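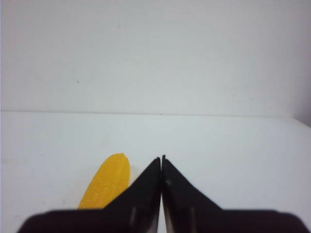 It's like eating lunch inside a glass of milk, one user of the Mirley Center wrote on the comment sheet by the door, and under it another hand added that at least the milk doesn't show scuffs yet.

The sheet went up in February, when the center's activity room in Vokham reopened with white walls and white work surfaces after many years of what the old maintenance log calls "oatmeal" and what users of the room called other things. By the end of the month the page was full on both sides and people were writing up the margins. The pen has been replaced twice. The first one left a line on the wall next to the sheet, and that line has its own comments.

The plan was a modest one. The oatmeal had gone patchy near the windows, the old tabletops had stopped coming clean, and the center had money for one thing or the other. Then Pfister, the paint and hardware store two doors down, offered a discount on a shade it had been trying to move for most of a year. The shade is called Drikomow. It is white. The store's card describes it as "a quiet white with a warm heart," and a good part of the argument in Vokham since then has been over whether the heart is warm, or there at all.

At $89 a can before the discount, Drikomow is at the serious end of the shelf. The center won't say what it paid, only that it was "a good deal less than that" and that the savings went into the tabletops. These are also white. They were ordered from a different supplier under a different name, and they don't match the walls, a fact that most visitors can't see and that the Thursday-style regulars – the ones who sit in the same chair whatever the class is – bring up before they have their coats off.

The watercolor group is in favor. Its members say they can finally tell what color they have mixed, which has led to some disappointment but is held to be good for them. The model builders like it too, for small dark parts that used to vanish against the old brown tops and now lie there in plain sight. A note from the group asks that the surfaces be wiped with a damp cloth only, and that whoever has been using the blue spray stop.

The quilters are split. Half of them say white is the only honest background for choosing fabric. The other half say it gives them a headache by three in the afternoon, when the sun gets around to the long windows, and have asked for the return of the blinds, which came down for the painting and are in a closet somewhere. The center says the blinds will go back up once they have been washed. They were also oatmeal, though it seems they didn't start out that way.

Then there is the matter of lunch. The room has always been open to anyone with a sandwich between noon and two, and nothing in the new rules changes that. What has changed is the mood. Tomato soup, never officially discouraged, is now eaten with a kind of public caution. One diner reports being watched through an entire beet salad. A sign reading "Please use a mat" appeared over the sink in the second week, and a second sign, in smaller letters, asks whoever has the mats to bring them back.

Vokham has been here before, in a way. When the library changed its carpet, letters about the color ran longer than the ones about the opening hours, which had been cut at the same time. The library's carpet is green. It is now widely loved, and a proposal to replace it would probably fill a sheet of its own.

To settle things, or to be seen settling them, the center handed out a short questionnaire with three questions on it and a box for remarks. It got 50 back. Of those, 39 called the room better than before, a result the center has posted beside the door in a large font. The remaining forms included several that declined to rate the room and used the box to ask about parking. One came back blank, and opinion at the front desk is divided on whether this was a comment.

Pfister, for its part, is pleased. The store has moved the Drikomow display to the front window and reports that people now come in asking for "the Mirley white," sometimes because they want it and sometimes to make sure they don't buy it by accident. It has also sold out of the little sponges that take pencil marks off a wall. More are on order.

The one change the center has agreed to so far is a strip of darker paint at chair height, where the wall has already begun to pick up evidence of chairs. The color of the strip hasn't been chosen. Pfister has sent over a handful of sample cards in gray, blue and a brownish shade that the store insists is new, and that anyone who used the room before February will know on sight as oatmeal.

The cards are pinned up next to the comment sheet until the end of next month, and users of the room are invited to mark the one they prefer. Marks should go on the cards and not on the wall. The activity room is open from nine in the morning, with lunch hours as before, and mats can be returned to the front desk at any time without having to explain where they were.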